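Learning to Read a Lease: A Conversation with Thilini Howlader

The Hukden Tenant Information Service answers questions from renters across the county, most of them about documents the callers have already signed. Thilini Howlader has directed the service for 11 years. She spoke with the Wornden Public Library in June, ahead of the library's summer series on everyday legal documents. Her remarks have been edited for length.

Ms. Howlader began her career in property management, handling renewals for a company with 500 units in three towns. She recalls that very few of the people who sat across from her desk turned past the first page.

"They checked the rent, they checked the date, and they asked where to sign," she said. "I was not hiding anything from them, and neither was the company. But I knew what was on page nine and they did not, and after a while that began to bother me."

She left the company and joined the service as an intake worker. At that time it occupied a single room above the Talebi Building pharmacy and was open two afternoons a week. It now keeps regular weekday hours and provides interpretation by telephone.

Asked which part of a lease causes the most trouble, Ms. Howlader named the renewal clause. Many residential leases in the area renew automatically unless the tenant gives written notice within a certain period, and that period may close well before the lease ends.

"A person calls us and says, my lease is up at the end of next month and I have found another apartment," she said. "I ask them to read me the section on notice. There is usually a long silence while they look for it. Sometimes the notice was due three weeks earlier. There may still be something we can do, but the conversation is much harder than it would have been."

Her advice is to write the notice date on a calendar on the day the lease is signed. She also recommends that tenants keep a copy of the notice itself, together with proof of when it was delivered. The lease will generally say what form of delivery is accepted, and a text message to the building manager may not qualify.

Security deposits are the second most common subject. The service gives each new caller a move-in checklist, which was drafted by Rostislav Koubek, a retired housing inspector who now trains the intake staff. It has 21 items and covers windows, locks, faucets, floors, and the inside of the oven.

Mr. Koubek joined the latter part of the interview. He said that the checklist was once considerably longer.

"The first one I made was four pages, and people gave up at the bathroom," he said. "I was an inspector. I wanted to know about the flashing on the roof. A tenant does not need to know about the flashing on the roof. A tenant needs to know whether the burn on the counter was there in the morning when they got the keys."

He asks tenants to fill out the form before any furniture is brought in, to sign and date it, and to send a copy to the landlord within the first week. Photographs are useful, he said, but a photograph of a stain does not say which room it is in, and a written note should go with it.

Ms. Howlader added that the service often hears from landlords as well, particularly those who rent out one half of a two-family house. She does not turn them away. Many are using a lease form that was passed along by a relative or found in a desk drawer, and some of these forms contain terms that can no longer be enforced.

"We had a gentleman from Zarel Street whose lease required the tenant to beat the carpets every spring," she said. "He had never read it either. He and the tenant had been getting along well for years on the basis of a document that neither of them had looked at."

On the subject of fees, she was more reserved. The service does not take a position on what a landlord should charge, and its staff do not negotiate for callers. She did say that a late fee of 50 dollars should be stated in the lease in plain terms, along with the day on which it begins to apply, and that a tenant who cannot find it there is entitled to ask where it comes from.

The library series will include an evening session on leases, led by Ms. Howlader, and a daytime session on the move-in checklist, led by Mr. Koubek. Attendees may bring their own documents. Staff will be able to explain the meaning of common terms but cannot give legal advice on a particular dispute. Those with a court date already set should contact the legal aid office before attending.

Ms. Howlader was asked what she hopes people will take home from the sessions.

"I would like them to read the whole thing once, out loud if possible, before they sign," she said. "It takes half an hour. If there is a sentence they cannot follow, they should put a pencil mark next to it and ask."

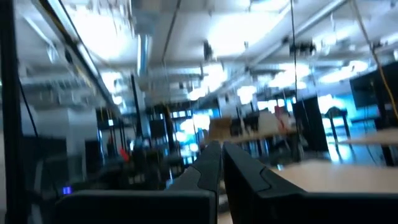 She said the same practice applies to renewals, where the new document may differ from the old one in only a line or two. The service will compare the two versions side by side for any caller who brings in both. Appointments for this can be made at the front desk until 4:30 in the afternoon.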